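# Grirnorus hand demos, desk set

We teach the Grirnorus arm its desk tasks by doing them ourselves first, with a gripper for each hand. The February set has 100 demos, and 76 were kept for training.
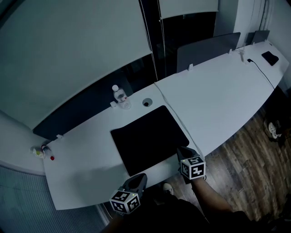

Gülizar Aksoy wrote to ask why we don't just drive the arm by remote control and record that. We did, for the Bunda set. It was slower, and new people needed two days before their motions were smooth enough to use.

Both grippers carry marker cubes with black-and-white patterns. The mouse pad is bare, with a water bottle standing behind it near the back of the desk.

Notes for anyone adding to the set:

- Keep the cubes facing up and out. A covered cube spoils the take.
- Move at your normal speed.
- Name files by task, then by take number.

The Ersoy tasks get their own page once they are sorted. Questions go to the Irmont desk, Sunday excepted.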